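How Does Everybody in the Back Row Hear?

A kids' page from the Murosville Hall tech crew
October 21, 2019

Ever sit way in the back at a big show? Like, way way back? And you could still hear every word? Pretty neat. Let's talk about how that works. Quick version, doors open soon.

First: what is sound?

Sound is a wiggle. You talk, the air wiggles, the wiggle goes out in all directions. It gets to somebody's ear and the ear says "hey, a voice!"

But wiggles get weaker as they spread. Your friend next to you hears you fine. A kid across a playground, not so much. Now picture our big hall in Murosville. 2149 seats! One person talking on a stage would never reach them all. So we need help.

Helper number one: the microphone

A microphone is kind of like an ear. Inside there's a very thin piece that moves when air wiggles hit it. The mic turns that movement into electricity. A tiny, tiny amount. Too small to do much yet.

Some mics have a wire. Some don't. The ones with no wire send the sound by radio to a box near the stage. That's how a singer can run around and not trip. They run on batteries, so we put in fresh ones before every show. Every show!

Helper number two: the mixer

All the mics go to a big board with sliders. Ours is at the back of the hall so the person running it hears the same thing the audience does. Slide up, louder. Slide down, softer. There's one slider for each mic, plus a bunch of knobs for making a voice sound deeper or brighter.

At the Monti school music night in June we had a whole choir, a piano and a kid with a tuba. The tuba did not need much help.

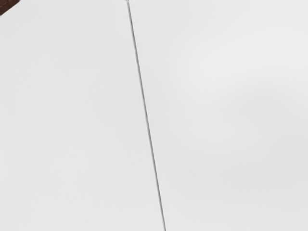

Helper number three: the amplifier

Remember that tiny bit of electricity? Still way too small to move a speaker. The amplifier makes it big. It's a heavy box, it gets warm, and it lives in a rack where there is a fan blowing on it. Don't touch the rack please.

Helper number four: the speakers

A speaker is a microphone backwards, sort of. Electricity goes in, a paper or plastic cone pushes in and out, and the air wiggles again. Only now it's a much bigger wiggle. Big cones do the low boomy sounds. Little ones do the high sounds, like cymbals and the letter S.

We hang 2 big groups of speakers up high, one on each side of the stage. Up high so the people in front don't get blasted and the people in back dont get left out.

What's that awful squeal?

EEEEEEE. You know the one. It's called feedback. The mic hears the speaker, the speaker plays it louder, the mic hears that, and around it goes super fast. To fix it, turn the mic down or move it away from the speaker. Cupping your hand over the mic makes it worse. Everybody does it anyway.

Words to know

Cable: a wire with a plug on each end. For the Dekard robot fair over in Sokbridge we packed 103 of them and used nearly all of them.

Sound check: trying everything out before people come in. "Check, check, one two."

Gain: how much the mixer boosts the mic right at teh start.

Monitor: a speaker that faces the performers so they can hear themselves.

Try it at home

Get 2 paper cups and a long piece of string. Ask a grownup to poke a small hole in the bottom of each cup. String through the holes, knot on the inside. Pull it tight (has to be tight!) and one person talks while the other listens. The wiggle goes down the string. Then let the string go floppy and try again. What changed?

Ok, sound check time. Gotta go.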